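Ustura Teach Kit
Hand guiding and remote control for small robot arms 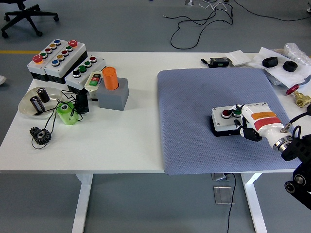
The Ustura is our kit for showing an arm what to do instead of typing it out. You take hold of the wrist and lead it through the job, or you sit a few steps away with the remote handset and drive it from there, and either way the kit records every joint and every finger movement as you go. Play it back, trim the bits where you dithered, and you have a task!

We built it at our workshop in Clivthorpe after years of writing pick-and-place routines line by line, and we still get a kick out of watching someone teach their first grasp before the tea has gone cold.

Two ways to teach

Hand guiding is the one most people try first. Press the button on the wrist collar and the arm goes light, so you can swing it over the bench with one hand and close the fingers with the other. It suits big, simple moves and anything where you want to feel the part touch the mat.

Remote control comes into its own with small or awkward things: push-button boxes, rocker switches, valves with a handwheel, loose gears. Your own hands stay out of the camera's view, which matters a great deal if you plan to train a model on the recordings. The handset is light (we went through 12 grips before we liked one) and has a fine mode that slows the arm right down for the last bit of an approach.

Many of our users mix the two. Guide the arm roughly into place, switch over, then finish on the handset.

What you record

Each demonstration is saved as a single file holding joint positions, finger positions and camera pictures, all on the same clock. The Sutter software sorts them by task and lets you throw out the bad ones with one key. A standard drive holds 1,000 demonstrations, and you can add a label while you record or go back and do it later.

Do vary your bench! Turn the parts round, swap a control box for a different one, put a reel of something in the way. A set of recordings made on a tidy table with one object tends to be good at exactly that.

In the box

Wrist collar with guide button
Remote handset and charging stand
Jointed-finger gripper
Nurkum adapter ring
2 textured bench mats
Sutter software, with updates

Fitting

The Nurkum ring fits 19 arm models, and the full list is on the downloads page. Allow a morning for fitting and setting up the cameras. If your arm isn't listed, send us a drawing of the flange and we'll tell you whether a ring can be made for it.

Spare mats and finger pads are sold separately.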